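Lindby says its new privacy switch hides your number. Read the small print

Dec 22, 2025

Lindby, the neighborhood social app, has begun rolling out a setting it calls Quiet Number, which is supposed to keep your phone number out of other members' sight. The company's announcement uses the word "private" 11 times. What it leaves out is more interesting.

Switching the setting on removes the number from your profile page. It does not remove it from Lindby's servers, and it does not stop the app from matching you with people who have uploaded their own contact lists. That second part sits in a help page last edited in June, and the new announcement doesn't link to it.

"If my old landlord has my number in his phone, he still gets told I'm on there," said Sarla Nautiyal, who runs a weekly computer help desk at the Bimesau library. "I don't know what most people would call that, but I wouldn't call it hidden."

Lindby spokesman Jhun Estrella said contact matching is "a separate feature with separate controls." He is right that the controls are separate. Getting to them took seven taps on the version we tried, and the switch was on by default.

The company also says the setting was tested by roughly 3,000 members before launch. Asked how many of them had kept it on, or had been told about contact matching, Estrella said those figures were not being shared. 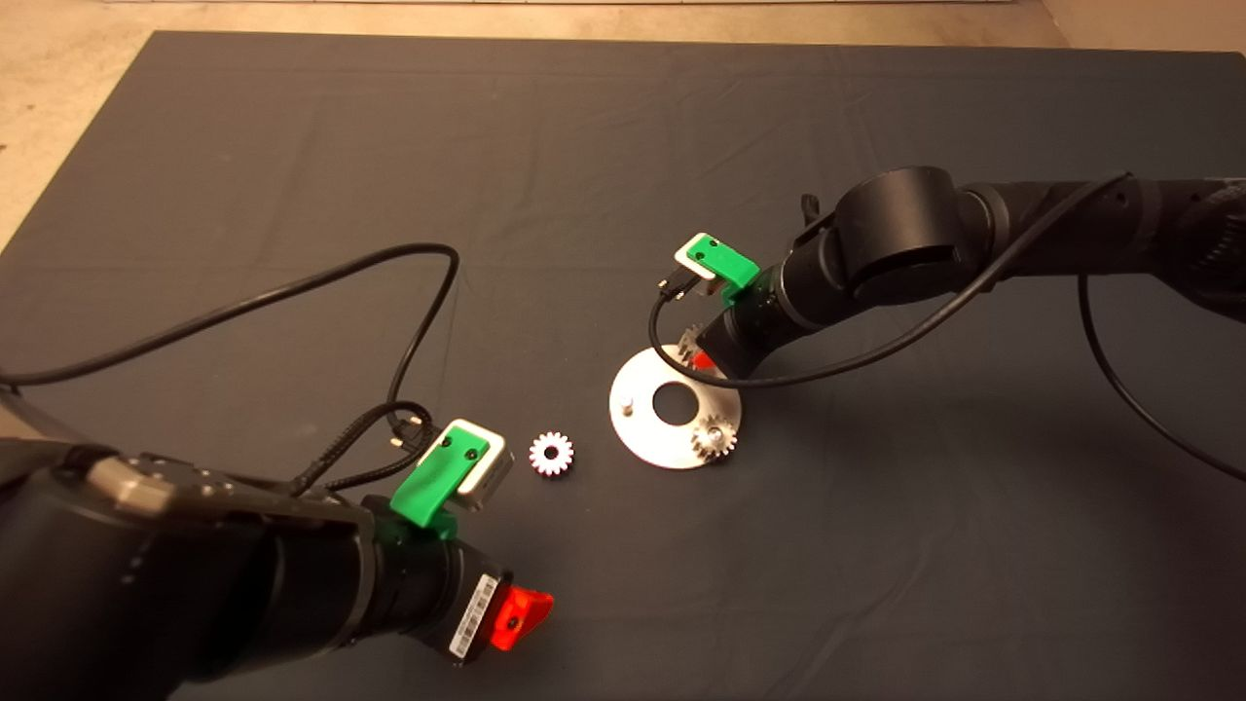
Two black robotic arms over a dark gray mat.

Marina Karras, who moderates a Lindby group with 128 members, said she would wait before telling anyone to rely on it. "They had a switch like this before and it came back off after an update," she said. Lindby did not answer a question about whether updates can reset the new one.

Members who want the number gone altogether can ask for it to be deleted under Account, then Sign-in - but only after adding an email address, which Lindby will then keep instead. The rollout is due to reach all accounts over the next few weeks.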